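Lidorine Snack Sorting, data card

Status: usable, with reservations. July release.

Over 600 pictures of packaged snacks set out on seats and cushions, split into 400 for working and the rest held back. Labels were made by hand at Prunham. If you want supermarket shelves with every packet facing front, try the Flevell set. You may find it tells you little about real homes, which was our complaint when we started.

What is labeled

Each packet gets a package type (bag, bar, sachet, box, round pack) and, if the print can be read, a brand. We don't label flavor. Wrapper color is a poor guide to it, whatever the earlier Reinholz notes claim.
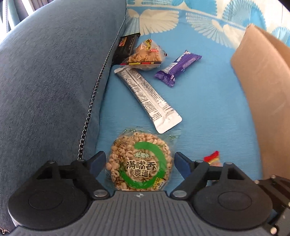 Clear film causes most of the arguments. One labeler goes by the wrapper and another goes by the food inside, and both can defend it. The rule is now to label the wrapper first and put the contents in the notes field. A round filling inside a square crimped film counts as a round pack. I am still not convinced that was the right call.

Chinese brand names are kept in characters, as in 米老头. Please don't send us romanized versions.

Known problems

Foil sachets with dense small print are often marked unreadable when a patient person could read them. Packets lying partly under other packets were labeled under 2 different rules before version 6, and the old labels were only partly fixed. Treat any score on overlapping items with suspicion, including ours.

Brand counts say nothing about what people buy or eat.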